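Forum > Maintenance and setup > Grippers, hands and end effectors

Thread: Handover cell, black hand loses its thumb zero

benchrat_clurton
Morning all. Looking for opinions before I take this apart again.

The cell is a handover bench at our Clurton site. A black multi-finger hand picks a part from the table and passes it to a second hand, the grey and black one, which takes it from underneath. Controller is a Triteck, hands are wired through a Demissie breakout box. It was put together by the people before me and the notes are thin.

The fault is that the black hand's thumb drifts. After a restart it closes to the right place. By mid afternoon it is closing short, so the fingertip only just touches the part and the grip is left to the other fingers. If I home the hand it comes good again. Homing every hour isn't a fix.

What I have done so far:
Swapped the thumb cable for the spare. No change.
Checked the fingertip screws. All tight.
Ran the thumb open and closed 100 times with no part in it. No drift I could measure.
Ran it with a part. Drift came back.

So it only does it under load. Fault code when it finally gives up is 786, which the manual lists as "position not reached" and nothing more.

geartooth
Which link is moving? If it holds zero unloaded and loses it loaded, I'd be looking at the first joint on the thumb before I looked at anything electrical. Something is slipping and the encoder is on the wrong side of the slip.

Can you put up a picture with a part in the grip?

benchrat_clurton
Yes, this is from the wrist camera. We use the orange plastic parts for setup because they're light and it doesn't matter if they get marked. 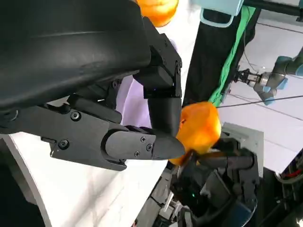

Thumb tip on the orange part, grey hand underneath.

The link I'd call the first one is on the left, with the two round screw heads in the side. The three small ones near the tip are the ones I said were tight.

geartooth
Thanks. Did you check the two in the side of the first link as well, or just the tip?

benchrat_clurton
Just the tip. The tip was where I could see it closing short so that's where I went.

geartooth
Check the two in the side. On ours those clamp the link to the joint. If they back off a little the link can creep round under load while the motor side still thinks it's where it should be. Homing against the stop pushes it back, and you think you've fixed it.

oddbolt
I don't agree with that. Homing doesn't push a slipped link back unless the stop is on the link, and on a lot of these hands the stop is inside the joint. If the link had crept, homing would leave it exactly where it was. The OP says homing cures it. That points at the count, so encoder or the supply to it.

Two hands on one breakout box would worry me. When both close together the supply dips, the encoder misses counts, and you're short by a bit more each cycle. Unloaded there's no current to speak of, so no dip. It fits everything in the first post.

geartooth
Depends where the stop is. Benchrat, do you know?

benchrat_clurton
Not for certain. The drawing I have shows the finger joints and not the thumb. I'll have it off the bench at lunch and look.

oddbolt
Before you take anything off, run the black hand on a part with the grey hand unplugged. Same number of cycles. It costs you nothing and you don't lose your settings.

m_fitter15
Agree with running it before stripping it. Also note the tip position before and after with a feeler gauge against something fixed. Guessing by eye on a curved black fingertip is hopeless.

Separate point, where does your cable run? I can see a thin black one going straight across from the part, under the other arm. If that's an encoder lead I would want it clipped back to something. If it isn't, ignore me.

benchrat_clurton
Not an encoder lead, it's nothing to do with the hands. Point taken about tidiness.

Will run the test with the grey hand unplugged and report back.

slowjog
While you're waiting, what do you have the thumb closing force set to? We had a 786 on a Rillberg cell that was only the force limit set too low. The thumb stopped early because it hit the limit, and the controller logged it as position not reached. The grease stiffened the joint as the day went on and it got worse. No slip and no missed counts.

oddbolt
Homing wouldn't cure that though.

slowjog
It did on ours for a few cycles. The homing routine runs the joint full travel and that moved the grease about. I'm not saying it's the same, only that the setting takes a minute to look at.

benchrat_clurton
Results.

Grey hand unplugged, black hand holding a part, 100 cycles. Thumb came up short by the end. So it isn't the two hands closing together, or at least it isn't only that.

Force limit is at the value in the setup sheet. I raised it one step and it made no difference, so I've put it back.

Then I took the cover off. The stop for the thumb is on the link. Sorry oddbolt.

oddbolt
Fair enough. Then a slipped link would be pushed back by homing and geartooth's version works. I'd still measure the supply while you've got it open.

benchrat_clurton
Of the two screws in the side of the first link, the rear one turned with hardly any effort. The front one was all right. No sign of threadlock on either. I cleaned both, put a drop of the low strength stuff on and did them up evenly. Left it 15 minutes while I had my tea, homed it and saved the new zero.

m_fitter15
15 minutes is short for threadlock. Check the bottle, most want a good deal longer before you load them.

geartooth
Second that. I'd leave it overnight and not run it today. And do the same screws on the other fingers while the cover is off. If whoever built it missed them on the thumb they will have missed them elsewhere.

slowjog
Careful with threadlock near plastic links. Some of it attacks plastic and you get cracks round the screw holes months later. We stopped using it on hands and went over to checking with a torque driver every 2 weeks.

geartooth
Never had a crack in ours and they've had it on since new. A small drop on the thread, wiped off, is fine.

slowjog
Depends on the plastic. I've thrown away two links.

benchrat_clurton
I'll ask the supplier what the links are made of before I do the fingers. The thumb already has it on now so that one will be the test.

Left it overnight. Ran with parts from 8 this morning with both hands plugged in, and at 3 in the afternoon the thumb was still closing to the same place on the gauge. No 786. I measured the supply as well and there is a small dip when both hands close, within what the Demissie sheet allows.

I've added the side screws to the monthly check and marked them with paint pen so a turned one shows up.

oddbolt
What's the dip, in volts? "Within the sheet" at the box can be outside it at the far end of the cable.

benchrat_clurton
Only measured at the box. Will do it at the hand end when I have the cover off for the fingers, probably February.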